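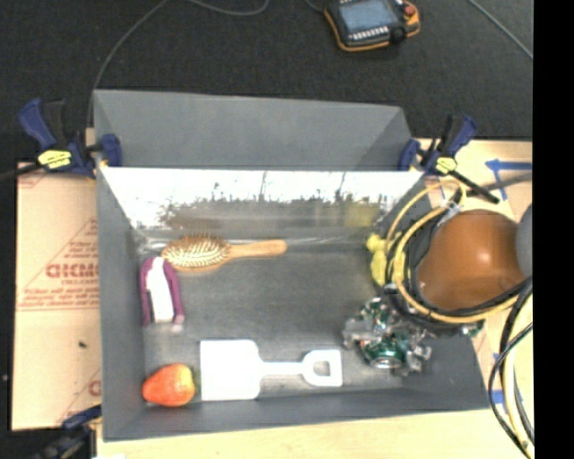

Section 4 deals with the bench itself and the rules for setting it up before any picking trial is run. The rules were written for the Stotamside teaching lab, but they apply to any single-arm cell where a bin is picked from above or from the side. A bin that moves during a trial invalidates the trial, so it must be held at more than one point. Bar clamps are acceptable, as with the blue-handled ones gripping the upper corners of the gray bin, provided that the jaw pads bear fully on the wall and that the bars point away from the working volume. Spring clips and double-sided tape are not acceptable.

Home Courses Handouts Lab Booking Staff Contact

This site uses cookies to remember your course selection. Accept Settings

Handout 4: Bench Rules for Bin-Picking Trials
Instructor: Merle Bright
Revised February

4.1 Fixing the bin

Clamps are tightened by hand and checked by pushing each wall of the bin with an open palm. Any visible movement at the corners means the clamp is reset. Clamp handles must not rise into the approach path of the arm. Where a handle has to stand above the rim, its height is entered in the planner as a keep-out volume. Groups using the Vetau planner should enter it as a box. The cylinder primitive gives wrong clearances near the ends.

4.2 Cables and hoses

Hoses and cables carried outside the arm are the most common cause of stopped trials in this course. Three rules apply.

a) The bundle is tied at intervals short enough that no loop can hook on the rim of the bin.
b) Slack is set with the arm at full reach, then checked at the folded pose. A loop that clears the bin in one pose may enter it in the other.
c) Loose cable hanging beside the bench is routed behind the arm base before motion is enabled.

The bundle also blocks the camera. If a fixed camera loses sight of part of the bin floor at the home pose, choose a different home pose. Do not move the camera after calibration.

4.3 The pendant

The pendant stays within reach of the operator for the whole trial. It may be set down, but its stop button faces up and stays uncovered. The cable must not cross the bin or the arm's swept area. One person holds the role of operator. A change of operator is made with the arm stopped and is entered in the log.

4.4 Speed

Setup and teaching are done at no more than 50 mm/s at the tool. Trial speed is limited to 174 mm/s for first-year groups. These are course limits, lower than the machine allows, and they are not a substitute for the risk assessment in Handout 2. Students should read the general requirements of ISO 10218 before the lab.

4.5 Objects and surfaces

Object sets must mix rigid, soft and transparent items. Clear crumpled film and glossy walls both produce false depth readings, and a set without them says little about the gripper. Items lying parallel to a wall should be included in every set, as should at least one in a corner. White items are checked for overexposure before the first pick. If the blade of a white item cannot be told from its shaft, lower the lamp or shorten the exposure.

4.6 Records

A full run is 100 picks. Record each attempt as picked, dropped or missed. A pick that is corrected by hand counts as missed. The Dhanial sheet (Anum Dhanial, revised layout) is used for all groups. Older Mundix sheets will be returned unmarked.

Exercise: write a keep-out list for your own bench, with heights measured from the bin floor. Submit with the log.

Comments

Wajid Arain
Does 4.2(b) apply to the short arm as well? Ours never reaches full extension over the bin.

Merle Bright
Yes. Use the longest pose in your program.

Derek Mottram
The link to Handout 2 goes to the old version.

Mohsin Sial
The box setting in 4.1 fixed our clearance errors. The cylinder was letting the wrist pass right over the handle.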